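Home | News | Events | Archive | Contact

Print this page | E-mail this page

Two arms, one number, a few doubts

8 September 2022

The Forach group at Sesville has put out its results on teaching a pair of low-cost arms to pass small things from one gripper to the other. The claim is that a single policy, trained on 1,613 recorded handovers, now succeeds in 90 percent of trials. It is a nice figure. I would like to know more about it before repeating it at lunch.

The method is plain enough. A person guides both arms through the task, the joint positions are logged with the video, and a network learns to copy the motion. The hard part is the moment when both grippers are near the object and one has to let go.

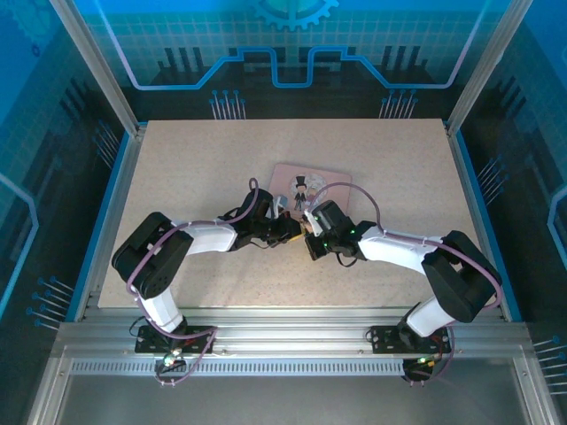 Does the policy know when the second gripper has a firm hold?
There is no force sensor in the setup, so it judges from video and joint positions alone.

That worries me more than it seems to worry the authors. Small pieces hide between the fingers just when you need to see them, and the report has only a paragraph on it. The 90 percent comes from 101 trials, all at Sesville, on the same table with the same lighting. Irholm ran the trained policy on its own cell in January and reports a lower score, which the write-up puts down to camera placement – fair, perhaps, but a method that minds where the camera sits should say so up front.
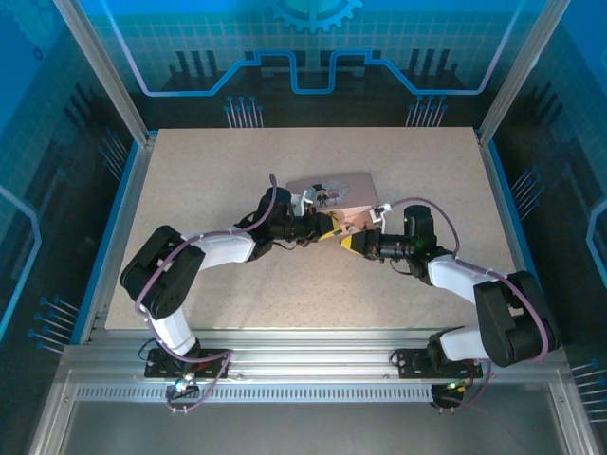
What counted as a success in the trials?
The receiving arm had to hold the object for 2 seconds after the giving arm had opened, and a dropped piece could not be retried.

I have no quarrel with that rule. My quarrel is with the baseline, an older scripted routine from Barredo that was never tuned for these grippers. Beating it tells us little. A fair test would give the script a week of somebody's attention first.

The group says the recordings will be shared with the other sites – no date given. Until then I would file this under promising and keep the scripted routine installed.

Print this page | E-mail this page

Back to top | Next item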